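4. Preparação e primeira utilização da panela a vapor

4.1 Antes de ligar o aparelho à corrente, leia a secção 2 (Segurança elétrica) e confirme que a tomada dispõe de ligação à terra.

4.2 Coloque a base sobre uma superfície plana, estável e resistente ao calor. Mantenha uma distância mínima de 63 cm em relação a armários suspensos e prateleiras.

4.3 Lave a tampa e o tabuleiro perfurado com água morna e detergente neutro. A base não pode ser mergulhada em água.

4.4 Deite água fria no depósito até à marca de 1,000 l. Nos modelos Lirkard sem marca interior, utilize o copo medidor fornecido.

4.5 Encaixe o tabuleiro e disponha os alimentos com espaço entre si. Os pães de massa levedada aumentam de volume durante a cozedura.
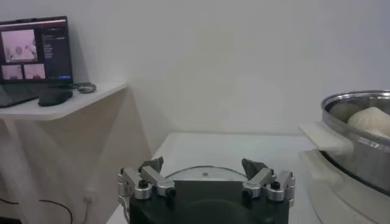
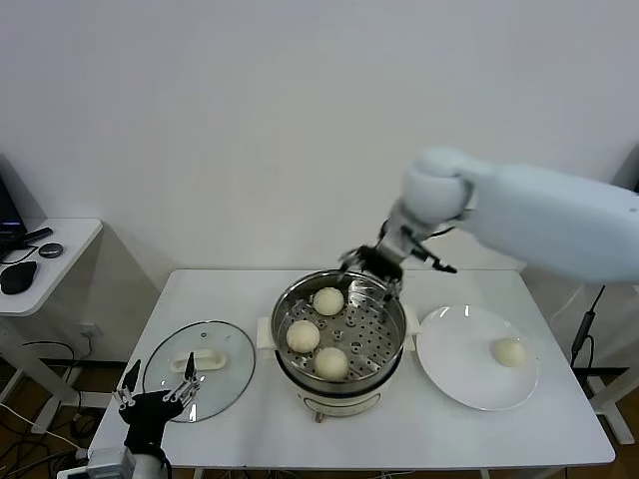 4.6 Feche a tampa e rode o botão para a posição 2. O tempo de cozedura começa a contar quando surgir vapor contínuo, o que demora normalmente cerca de 7 minutos.

4.7 Terminado o ciclo, rode o botão para zero e aguarde antes de abrir. Levante a tampa pelo lado oposto ao do utilizador.

CUIDADO: o vapor pode causar queimaduras graves. Utilize luvas de cozinha e mantenha as crianças afastadas do aparelho.

NOTA: na primeira utilização pode sentir-se um ligeiro odor. Efetue um ciclo completo só com água e deite-a fora.

4.8 Desligue a ficha da tomada e deixe arrefecer o aparelho antes de esvaziar o depósito. Seque a base com um pano macio. Não utilize esfregões metálicos nem produtos abrasivos.

4.9 Em zonas de água dura, proceda à descalcificação conforme indicado na secção 6. Os danos resultantes da acumulação de calcário não são abrangidos pela garantia.

Os pedidos de peças de substituição devem ser dirigidos ao serviço de assistência Moludel, ao cuidado de Ida Brandes, com indicação do número de série.

Texto revisto em 27 de fevereiro.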